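How I Get Sticky Label Gunk Off Glass Jars

I save every jar that comes into this house, and for years I just lived with the fuzzy gray patch where the label used to be. Then in August I had a whole shelf of them to clean before jam season, so I finally worked out a method I like!

Start by filling the sink with hot tap water and a good squirt of dish soap. Fill the jars too, so they don't bob around, and leave them for 10 minutes. Most paper labels will slide right off. The ones from Brurham honey never do (I don't know what they stick them on with), so those go back in for another soak.

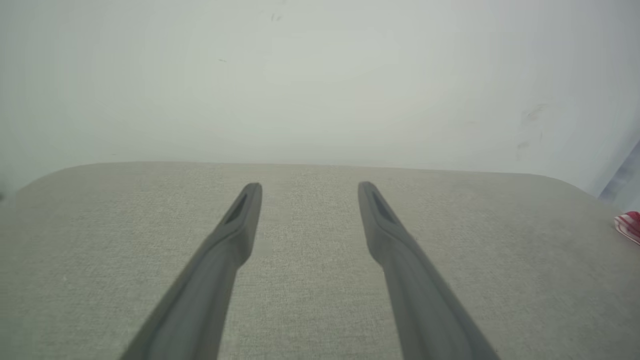
Now for the glue. Mix 2 spoonfuls of baking soda with 1 spoonful of cooking oil — any cheap oil is fine — and smear it on thick. Wait five minutes, then rub in little circles with an old dishcloth. It rolls up into crumbs, and it's weirdly satisfying.

Wash again with plenty of soap, because the oil hangs on longer than you'd think. If you can still feel a tacky spot, dab on some rubbing alcohol and wipe.

Plastic tubs are fussier. I skip the hot water and go straight to the paste, and I go easy on the rubbing so they don't scratch.

Lids get their own wash, and I dry them upside down on a towel overnight.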